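28 Jun 2019

Started on the Dell tower at nine. It came over from the Groswood office with a note taped to the lid saying it shuts off under load and sometimes won't come back until it has been unplugged for a while. Llinos Watkins wrote the note. She had already swapped the power cord and tried a second wall outlet, so I didn't repeat either.

First step was the event log, which I had asked her to export before shipping. It held 1,261 entries, most of them a print spooler complaining to itself. With those filtered out there were unexpected shutdown records and nothing before them: no thermal warning, no driver fault, no disk error. A clean cut. That pattern usually means power delivery or the board, and I wrote both down before opening anything so that I wouldn't talk myself into one of them later.

Side panel off and the tower laid flat on the slatted bench. I prefer working on them this way. The board is level, screws stay where they are dropped, and the weight of the graphics card isn't hanging off the slot. The drawback is that dust falls inward, so the vacuum has to come out first. Did that, with the fan blades held still.

I have always liked the inside of these cases. The drive latches are blue, the tab on the power supply is blue, and after the first few machines the hand goes to the color without much thought. Remigiusz Nowakowski disagrees and says a case should be held together with screws like anything else. He also keeps his screws in a coffee can, unsorted. 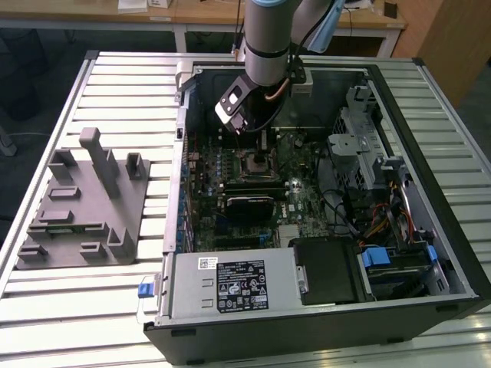 The order of work I settled on was memory, card, supply, board, from least effort to most. Memory first. Reseated the modules, then ran the long test over the morning while I did the Menon invoices. No errors after two passes. I would have let it go a third time but the bench was promised for the afternoon.

Graphics card next. Pulled it, cleaned the edge contacts with alcohol, left them to dry, put it back. The slot looked fine under the magnifier. The card's fan turned freely by hand. I didn't expect a result from this and didn't get one: the machine shut off under load after 10 minutes, fan speeds normal right up to the cut.

Then the supply. I don't trust the cheap plug-in testers. They apply almost no load and will pass a unit that folds as soon as the processor wakes up. I put the meter on the 12-volt line with the load program running and watched it. It sat where it should, then began to sag, and kept sagging until the machine cut out. Waited, repeated, same curve. Second cut came sooner than the first, consistent with something inside the unit drifting as it warms. It also fits the part of Llinos's note about leaving it unplugged.

I don't have a matching supply on the shelf. The last one went into the Rulwood machine in December and I never reordered, which is my own fault. These are not the standard shape, so the box of ordinary spares is no use. Transide lists the part, refurbished, with a short warranty. Ordered one for this job and one for the shelf. Order number ends in 237, copied here because their confirmation emails tend to land in junk.

Replacing the whole computer came up on the phone. Llinos has a ceiling of 1,000 dollars for the year and would sooner spend it on the scanner. I told her that a supply is a small fraction of that and the rest of the machine tests clean so far. I did not promise the board is healthy. A supply that sags can hide a fault behind it, and I won't know until the new one has been under load overnight.

To do when the part arrives:

- swap supply, leave the cable routing as it is
- meter on the 12-volt line, same load program, same duration
- overnight run with the panel on
- clear the event log before it goes back
- new coin cell while the case is open

Bench wiped down after. The panel screws are in the small dish on the left, labeled. Also found the good tweezers, in the drawer with the thermal paste — lost since spring. Need more alcohol and more lint-free wipes. Remigiusz has the large bottle and should be asked for it back.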